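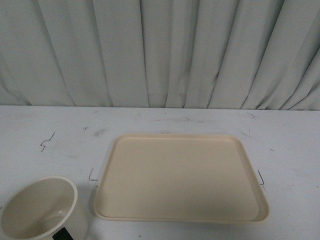 25 de setembro de 2023 | Redação Flirach

Desde que o recolher obrigatório voltou a Hellitstead, em abril, a nossa caixa de correio encheu-se de truques para aguentar a casa quando os combates fecham as estradas e as lojas. Adorámos lê-los! Ficam os que já usamos cá na redação.

Água primeiro. Contem 3 litros por pessoa e por dia, para beber e cozinhar, em garrafões bem fechados e com a data escrita na tampa. A água de cozer a massa vai para a sopa (e que diferença faz no sabor!).

O pão de frigideira salvou muitos jantares em Drarnstead durante o cerco à ponte: 500 g de farinha, uma pitada de sal e água morna aos poucos, até a massa deixar de colar. Estica-se fininho e vai ao lume de um lado e do outro. Com 200 g de lentilhas e uma cebola bem dourada, é uma refeição a sério.

Rádio a pilhas na cozinha, sempre no mesmo sítio, com as pilhas de reserva coladas por trás com fita. O Gowda, o boletim local, lê os avisos de cessar-fogo e as horas dos corredores abertos, e convém apanhá-los logo de manhã.

Se houver explosões por perto, saiam de junto dos vidros e fiquem numa divisão interior. A mochila com documentos, medicamentos e sapatos fechados fica ao lado da porta, já feita.

E nada de fogareiros a carvão dentro de casa, nem com a janela aberta.

Este site utiliza cookies para melhorar a sua navegação. Ao continuar, aceita a nossa política de cookies.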